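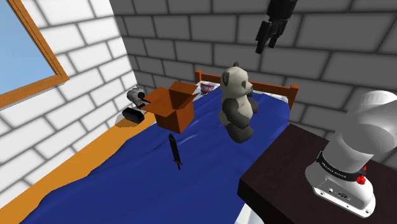 Pourquoi le bras s'est-il arrêté 938 fois en une nuit ?
À cause d'un signe moins oublié dans un fichier de calibration, qui décalait de 8 millimètres la hauteur de la surface de travail.

Chez Clirkeno, on a mis du temps à trouver la réponse, et un peu plus à en parler. L'ingénieure qui nous reçoit à l'atelier demande que son nom ne figure pas ici. « Mes collègues sauront très bien qui c'est, je suis la seule à avoir gardé le graphique au-dessus de mon bureau. »

L'affaire remonte à avril. L'équipe fait tourner Talpur, son logiciel de planification, dans des chambres simulées : un lit, un bras fixé sur une table à côté, des objets à ranger. « On nous imagine dans des usines. Je passe mes journées à regarder un panda assis sur une couverture bleue, à côté d'un carton ouvert. Ma mère a cessé de poser des questions. »

Cette nuit-là, la pince devait descendre, saisir un objet, remonter. Elle descendait, puis le programme signalait un contact imprévu et coupait tout. Remise à zéro, nouvel essai, nouvelle coupure. « Dans le simulateur, le lit n'a pas mal. Le bras non plus. C'est tout le charme du métier. »

Le charme s'est dissipé à la lecture des journaux. Le même fichier devait partir chez Trarach, un client qui possède, lui, de vrais bras et de vraies tables. La livraison était prévue 3 jours plus tard. « J'ai relu le mail d'envoi, déjà rédigé, avec la formule "validé en simulation". J'ai eu chaud. »

Le plus gênant n'était d'ailleurs pas le signe moins. Le seuil d'arrêt, fixé à 65 newtons, avait été relevé un mois plus tôt par quelqu'un que les alertes agaçaient. Avec l'ancien réglage, la faute serait apparue dès les premiers essais de l'après-midi. Qui l'avait relevé ? Elle regarde le plafond. « L'historique des modifications est formel. C'était moi. »

Parmi les objets de la chambre, il y a aussi une lame noire, posée devant le carton. Je demande s'il est raisonnable d'apprendre à une machine à manipuler ce genre de chose. « C'est plus raisonnable là que dans votre cuisine. »

Depuis, toute modification d'un seuil passe par une seconde signature, et Veltance, l'outil interne de contrôle, compare les hauteurs déclarées à celles de la scène avant chaque lancement. Il a déjà bloqué deux séries, dont une à tort. L'ingénieure a perdu une matinée à prouver que sa table était bien à la bonne hauteur.

« J'ai râlé, évidemment. Puis j'ai demandé la seconde signature, et on me l'a refusée parce que j'avais mal rempli le formulaire. »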